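Clearing a Table by Robot: Household Tips Drawn from Our Trials

Hamwood Home Research, Advice Pages

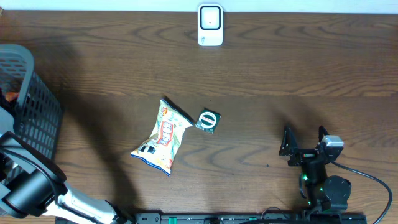 A snack bag, a small green packet and a mesh basket on the table with the two arms.

The Hamwood group studies how a pair of robot arms can learn to put small household items away. This page sets out what the Relonero study found and how the findings may be applied at home, whether the tidying is done by a machine or by hand. It is intended for households taking part in our trials and for readers who are fitting out a workshop bench or kitchen table of their own.

How the study was carried out

The arms were first guided by a person through each task. Recordings of these guided attempts were then used to train a control program, which was tested on tables it had not met before. The full set held 2669 recordings, of which 231 were set aside for testing. Every item was put down at a fresh angle between attempts, so that the program could not rely on a remembered position.

Soft packaging proved the most difficult class of item. A crisp packet or sweet bag changes shape when it is gripped, and its printed surface creases in a different way each time. The program did best when it took hold of the crimped seal at one end. Attempts to lift a bag by its middle were more often abandoned, and the contents were sometimes crushed.

Preparing the table

Wipe the surface and let it dry before starting. Crumbs and grease allow light packets to slide away from the fingers of a gripper.

Leave a clear space the width of a hand between items. Where two packets touch, move one of them aside. In our tests, touching items were often picked up together and one was then dropped short of the basket.

Consider the lamp. A single strong light throws the shadow of the arm across the table, and dark packets are harder to pick out within it. Two weaker lamps on opposite sides gave better results. Strongly marked wood grain caused less trouble than had been expected, and a tablecloth is not needed.

Choosing and placing a basket

An open basket with a wide rim is preferred. Mesh sides are suitable, although long thin objects may catch in the openings. Place the basket to one side, within reach of the arm that will use it, and put a non-slip mat underneath if it is light. Empty it before it is half full. Items piled near the rim tend to be knocked out by the next one.

Handling packets and bags

Turn sealed bags so that one end is free of other objects. Small square packets should lie flat. If a packet will not lift, slide it to the edge of the table and take it from there; this method was taken from the robot trials and works equally well for anyone with stiff fingers.

Opened bags should be folded over and clipped before they are moved.

Cables and fittings

Lead cables down from the table edge in a loose loop, with enough slack for the wrist to turn fully. Check the screws on the mounting rail after every 24 hours of running time. Switch off at the wall before tightening anything, and keep children and pets away from the table while the arms are powered.

Further reading

The method is described in full in the Relonero project report by Timo Petersen, section 2. Printed copies may be requested from the Trusley office. A revised edition, covering glass jars and tins, is planned for December.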